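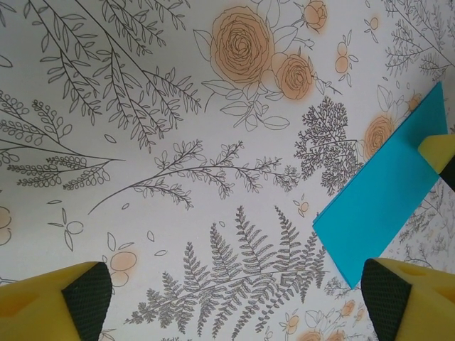

Floral line print, gray on white, with peach-orange accents. Blue card at right.

Mirnine Decorative Paper Descriptions, data card

Summary

Mirnine is a set of 3000 short text records describing decorative papers: gift wrap, drawer liner, book endpapers and craft sheets. Each record pairs a seller's or printer's wording with a set of normalized terms for motif, line, color and repeat. It was built to study how the paper trade names patterns, and to let catalogs that use different words be searched together. The release contains text only.

Contents

records.csv — one row per description, UTF-8, comma separated, header in the first row
terms.csv — the controlled vocabulary, 67 terms, each with a definition and a parent term
overlap.csv — the 200 records coded by both annotators, with both sets of codes kept
CHANGES.txt — corrections by record number

Fields in records.csv

id: integer, stable across releases. Numbers of withdrawn records are not reused.
source: foseo or srour.
text_original: the description as published, with line breaks removed and spelling left alone.
motif: one to three terms from terms.csv, separated by semicolons.
line_color: color of the drawn or engraved line. Empty where the text does not say.
fill_color: color inside or behind the line. Empty where the text does not say.
ground: color of the unprinted sheet.
repeat: straight, half-drop, mirrored, random or unknown.
notes: free text, mostly blank.

Sources

The descriptions come from two stock lists. Foseo is a wholesale list with terse entries, usually under ten words, many of them abbreviated. Srour is a retail list with longer entries that often mix the pattern with suggested uses. Suggested uses were left in text_original and were not coded. Prices, stock numbers and supplier names were stripped from both before coding started.

Coding

Raghda Kanaan wrote the vocabulary and coded the Foseo part. Raed Hijazi coded the Srour part. Both coded the overlap set without seeing each other's work, and differences were settled in discussion afterward. The settled codes are in records.csv. Annotators worked from the words alone; where a seller wrote "floral" and nothing else, the motif is FLORAL and no narrower term was guessed.
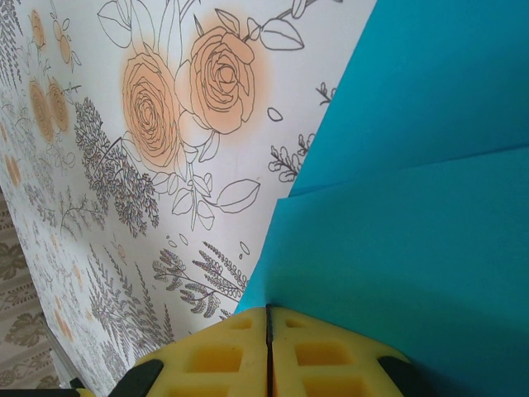 Color was the hardest part to code, because most lists give one color name for a sheet that carries two or three. "Orange rose" can mean a rose printed solid orange or a rose drawn in some other color with orange laid over it. On a paper like the one shown, the petal outlines are dark and thin and the orange sits around them as a soft glow, so a full entry would have a gray-black line_color, an orange fill_color and a white ground. A Foseo entry for the same kind of print would most likely say only "rose, orange." Such entries get fill_color orange and an empty line_color.

Repeat is unreliable in both sources. Sellers use "all-over" for at least three different layouts, and it is coded as unknown unless another word in the entry settles the matter.

Known problems

Peach, apricot and salmon are merged under ORANGE-LIGHT. Users who need the finer names can recover them from text_original.
"Botanical" and "floral" are treated as separate motifs, with BOTANICAL as the parent. Srour uses the two words interchangeably — comparisons between sources on this field should be made at the parent level.
Metallic inks are coded by hue, so gold appears as YELLOW with a comment in notes.
A few Foseo abbreviations could not be expanded. They are left as printed.

Loading

Vonurik reads records.csv directly if the delimiter for the motif field is set to a semicolon. In a spreadsheet program, import the id column as text to keep it from being reformatted.

Corrections

Send the record number, the field and the proposed value to Raghda Kanaan. Vocabulary changes are held for the next release, and corrections received by 1st March are included in this one.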